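Marama McKinnon

I've been putting off a thread on buying a used piano, so I'm going to do it now while the kids are asleep. I tuned pianos in Benbridge for a long time and I still get asked the same things every week.

The price on the listing is the small part. You also pay to move it and you pay to tune it, and if it has been sitting in a garage you may pay for a lot more than that.

Before you go to see it, ask for the serial number. It's usually on the iron plate inside the lid. If the seller can't find it, look for it yourself when you get there. It tells you the age, and sellers are often off by decades.

Play every key, one at a time, from the bottom up. Go slow. Write down the ones that stick, buzz, or don't sound. One sticky key in damp weather is nothing. A whole section that doesn't sound is a reason to go home.

Then hold the right pedal down and let it up. The sound should stop clean. If notes keep ringing, the dampers need work.

Look at the tuning pins. A little surface rust is okay. What you care about is whether they hold. A pin that won't hold can sometimes be replaced with a bigger one, but if most of them are loose you're looking at a new pin block, and on an ordinary upright that costs more than the piano.

I went to see one in Tomoana in April for Isla Hapeta. Walnut upright, 60 years old, free if you hauled it. The case was beautiful. The bass bridge had a crack running through 3 of the pins and I told her no.

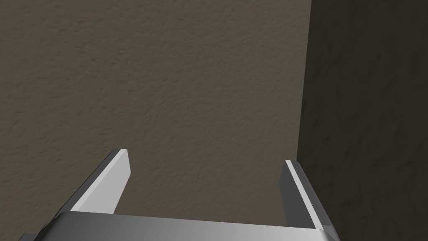 Bautista Núñez wrote back to an earlier version of this to say that a free piano is still fine for a beginner, and that his daughter learned for two years on one with dead notes at the top.

Fair point, and I've seen it work. Top notes don't matter much in the first books. My worry is more with pianos that can't be brought up to pitch, since the kid learns to hear everything flat and then has trouble playing with anyone else.

Moving. Please hire piano movers. An upright is heavy at the back and tips that way. Paora Tawhiri and I once moved one down three steps with a borrowed dolly and I would not do it again.

Where to put it: an inside wall if you have one, away from the heater and out of direct sun. Changes in humidity do more harm than playing does.

Wait two or three weeks after the move before you tune. It needs to settle into the room. If it hasn't been tuned in years, plan on a second visit soon after the first.

Bevan Maihi asked about digital. If you live in an apartment or move often, get a digital with weighted keys and don't feel bad about it.

Going to bed. I'll answer questions tomorrow after lunch.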